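Galerie — les petits pains vapeur

Me revoilà avec des photos ! Pour ceux qui débarquent, je bricole depuis février sur la téléopération : on prend les commandes, on fait le geste à distance, le bras suit, et on garde chaque passage pour que la machine apprenne à le refaire toute seule. Ce mois-ci, au menu, des petits pains ronds, un cuiseur vapeur et une assiette. Ça a l'air bête comme chou, et pourtant j'y ai laissé pas mal de soirées.

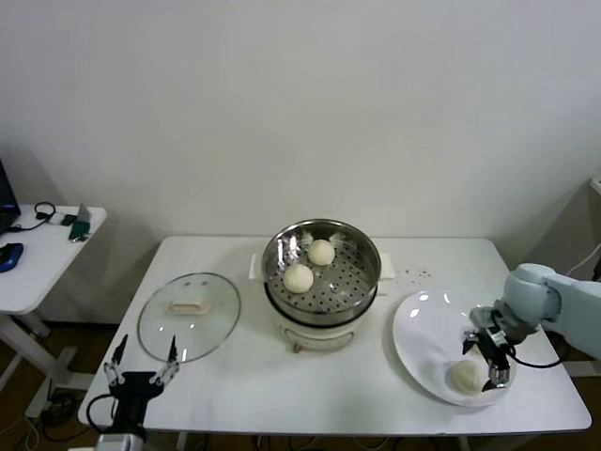
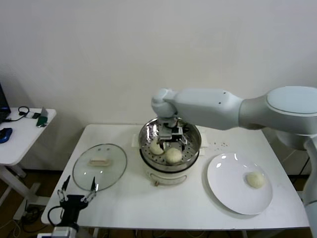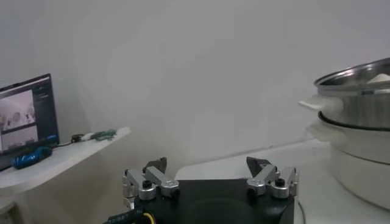

Le poste des petits pains vapeur : la pince au-dessus de l'assiette, puis dans le cuiseur, et pour finir la vue depuis le poignet.

La première, c'est le moment que je préfère, les doigts ouverts de part et d'autre du pain. Il faut descendre bien droit et résister à l'envie d'aller vite (je n'y résiste pas toujours). Widad Twal, qui pilote beaucoup mieux que moi, marque un petit temps d'arrêt à cette hauteur avant de continuer, et depuis que je la copie mes démonstrations sont nettement plus propres.

Sur la deuxième, on est au-dessus du panier et là, c'est une autre histoire ! Le bord en inox brille, les deux pains sont proches l'un de l'autre, et avec la pince dans le panier je ne vois plus grand-chose. Je me fie presque uniquement à la caméra du poignet pour les derniers centimètres.

La troisième, justement, c'est ce que voit cette caméra : la pince grande ouverte, le cuiseur à droite, l'écran au fond à gauche. On s'habitue assez vite à regarder le monde entre deux bouts de métal — au début, par contre, je confondais ma gauche et ma droite une fois sur deux.

Côté chiffres, on en est à 189 démonstrations gardées. Nizar Sayegh a tout revu et en a écarté 15, presque toutes de moi, pour des hésitations trop longues. Il a raison, mais j'ai boudé quand même. Le couvercle reste posé à côté pour cette série ; le faire enlever par l'autre bras, c'est la suite du programme, et je sens que la poignée va me donner du fil à retordre.

Si vous essayez chez vous : 8 passages d'affilée, puis une pause, sinon les gestes deviennent mous. Et variez la place des pains à chaque fois !

Galerie mise en ligne le 14/12/20. Les commentaires sont ouverts, je réponds quand j'ai les mains libres.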